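Kunudero Home Help
Questions > Desks and storage

Pens keep ending up all over the desk and the mesh pot tips over. What works?

Asked by Nazma Kumarasinghe
Viewed 2,609 times
3 answers

I have a small desk in the corner of the bedroom, 100 cm wide, and I share it with my son in the evenings when he does his homework. By the end of the week there are pens, pencils, a ruler, glue sticks and bits of paper over the whole of it. I bought a black mesh pen pot thinking that would sort it out. It hasn't.

The problems are these. The pot is light, so if all the long things lean one way it falls over. Small things like rubbers and drawing pins go to the bottom and I have to empty the whole lot out to get at them. Dust and pencil shavings come through the mesh at the bottom and leave grey marks on the desk, which has a pale top. And half the pens in there don't write any more, but I never know which half.

I don't want a big drawer unit as there is no room under the desk for one. I have looked at the Irneo organiser with the compartments but it takes up a lot of space and it isn't cheap. Is there a way to make the pot work, or should I get something else?

Comments on the question

How many pens do you need on the desk? That would decide it for me.

Nazma Kumarasinghe: Probably four or five between us. There are a lot more than that in the pot at the moment.

Is the pot square or round? The round ones roll when they go over, which makes it worse.

Nazma Kumarasinghe: Square with rounded corners.

Answer 1
Accepted by the asker
Mizanur Khan

You can keep the pot. I did the desks in a small office for a few years and we had the same ones on every desk. The trouble is nearly always that there is too much in them. A mesh pot is fine for pens and pencils and not much else.

I would set aside half an hour and do it in this order.

1. Clear the desk completely and wipe it down. Pale tops show ink and graphite, and a damp cloth with a drop of washing-up liquid gets most of it off. For biro use a little surgical spirit on a cotton bud, and try it first somewhere that won't be seen. Dry the desk before you put anything back.

2. Tip everything out of the pot on to a sheet of newspaper. Take the pot to the sink and wash it with an old toothbrush. The corners at the bottom hold the most dirt. Shake it and leave it upside down on a towel. Make sure it is properly dry, as the cheaper ones rust where the coating has chipped.

3. Test every pen on scrap paper. Give each one a few seconds of scribbling and no more. If it skips, bin it. Felt tips with no lid go straight in the bin. Put refillable pens that have run out in an envelope if you are really going to buy refills, otherwise bin those too.

4. Sort what is left into things you use daily and things you don't. Only the daily ones go back in the pot. The others can go in a pencil case or an old tin on a shelf. Rubbers, pins, clips and sharpeners should never go in the pot at all. A jam jar lid or a saucer is enough for them.

5. Cut a piece of thin cork or felt to fit the bottom of the pot and drop it in. This stops shavings coming through, and pencil points don't get caught in the mesh. If the pot still feels light, put a flat stone or a couple of large washers underneath the felt. I used washers. It doesn't need much weight.

6. Put the pens back one at a time, holding the side of the pot with your other hand so it doesn't slide about. Clicky pens go in with the point down and retracted. Capped pens can go in either way, although I put them in cap up so I can see the colour. Spread the long ones between the corners so they don't all lean on the same side.
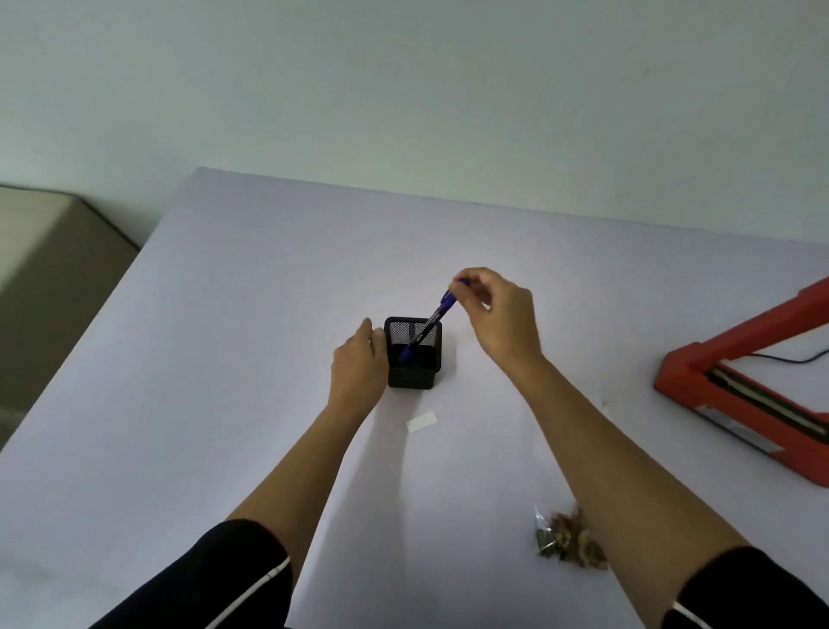

7. Stand the pot at the back of the desk, on the side of whichever hand you write with. If two people use the desk and one is left-handed, put it in the middle at the back. Don't put it next to the lamp switch or anywhere you reach across, or it will be knocked over again.

8. Do the scrap paper test again every couple of months. I used to do it in January and then whenever I noticed the pot was full.

With four or five pens in it the pot should stay up without any weight. I would try that first and only bother with the washers if it still goes over.

Comments on this answer

Nazma Kumarasinghe: Thank you, I did this last night. More than half of the pens went in the bin. I used felt from an old craft kit and haven't added any weight so far. It has stayed up with the ruler in, which it never did before.

A ruler is the worst thing for tipping them. I keep mine flat behind the monitor.

Mizanur Khan: Yes, flat is better if there's room. A 15 cm one is all right in the pot.

Would blu tack on the bottom do instead of washers?

Mizanur Khan: It will hold it but it can leave a greasy mark on a pale desk. Small rubber feet are better, the stick-on sort you get for cupboard doors.

Answer 2
palma_road

I would get rid of the pot and use a shallow tray. I had pots for years and never liked them. With a tray you can see everything at once and nothing can fall over. Mine is a cutlery tray from Stirelia, the narrow one, with three sections. Pens in one, pencils in the next and the small bits in the last. It sits along the back edge of the desk.

The drawback is that it takes up more of the desk than a pot does. On a desk as narrow as yours you might miss the space when your son has his books open. You could put the tray on a shelf above if there is one. It also collects dust, so it wants emptying and wiping now and again.

If you do keep a pot, a heavy mug does the same job for nothing and doesn't leak shavings. I have a chipped one by the phone for that.

Comments on this answer

A mug is too deep for short pencils. My daughter's ones disappear.

palma_road: Stuff some tissue in the bottom to raise them.

Answer 3
User 459

just glue it down

Comments on this answer

Then you can't wipe underneath it.

Mizanur Khan: Or move it when the other person sits down. I wouldn't glue anything to a desk you might want to sell.

Related questions

How do I get biro off a white desk?
Where do you keep printer paper if there are no drawers?
Is it worth buying refills for ordinary ballpoints?
Sharing one desk between an adult and a child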